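Keletti Sim Pick

README and data card for the release of 14/03/2018

Welcome! Keletti Sim Pick is a set of simulated two-arm manipulation episodes, along with the small method we use to train on them. Everything is rendered. The policies in the results section never saw a real camera during training, and we are very happy with how far that got us.

The method is called Pluditz relabeling. A recorded episode normally tells the policy one thing: this is the object, go get it. We go back over each episode after it is recorded and mark the moment when the digits first come within reach of the object, using the simulator's own contact distances. Everything before that moment is trained as "approach" and everything after it as "grasp", with separate loss weights. It's a tiny change (the relabeling script is shorter than this file) and it made a bigger difference than anything else we tried last winter.

What you get

Each episode folder holds a color video, joint positions for both arms and both hands, the object's pose at every step, and a plain text instruction. The Pluditz labels sit in a separate file, so you can ignore them or write your own. There are 12 object types, mostly food: produce with lumpy, uneven shapes turned out to be far more interesting than the cubes we started with. Objects start in open boxes or containers, or directly on the tabletop, and their starting poses are drawn at random.

Both arms are always recorded, even when only one has anything to do. Please keep the idle arm in your inputs if you can. We dropped it once to save memory and the working arm got noticeably worse at staying out of its way.

Method settings

Approach weight is 1, grasp weight is 9. We swept this and the exact value matters less than you might fear, as long as grasp is well above approach. The policy predicts short chunks of joint targets and replans at the end of each chunk. Shorter chunks look smoother in corners, longer ones train faster. The config named baver_base has the values we used for every number below.

Results

On held-out starting poses, the relabeled policy lifts the object clear in 80 percent of trials. The same network without relabeling trails it by 11 points. Nearly all of that gap comes from objects lying against a wall of the box, where a digit has to come down steeply into a narrow space. Objects in the open are easy for both versions, so if your own tests only use those, expect the curves to sit on top of each other.

The most fun result was one we weren't looking for. With relabeling on, the policy started to slow down by itself just before contact, although nothing in the loss asks for that. We have a guess (the recorded motions slow down there too, and the heavier weight makes the policy copy them more faithfully) but no proof. If you dig into it, write to us!

Known problems

Long objects hide under the hand. When the working hand covers most of an object, a policy fed on video alone tends to drift toward the visible end. Adding the object pose fixes it, but of course you won't have that outside the simulator.

Friction is the same for every object. We know. An April update will vary it.

The Amarasinghe loader expects joint angles in radians, and older exports used degrees. If the arms fly off in your first replay, check that before anything else.

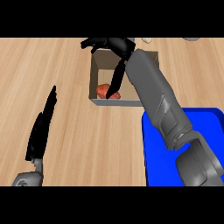
Replays can be run at any speed, and we'd suggest going through a few wall cases slowly with the label file open next to them. Seeing where the switch from approach to grasp falls is the quickest way to decide whether our distance threshold suits your hand model. If it doesn't, change it in the config and rerun the script; the videos and joint files stay as they are.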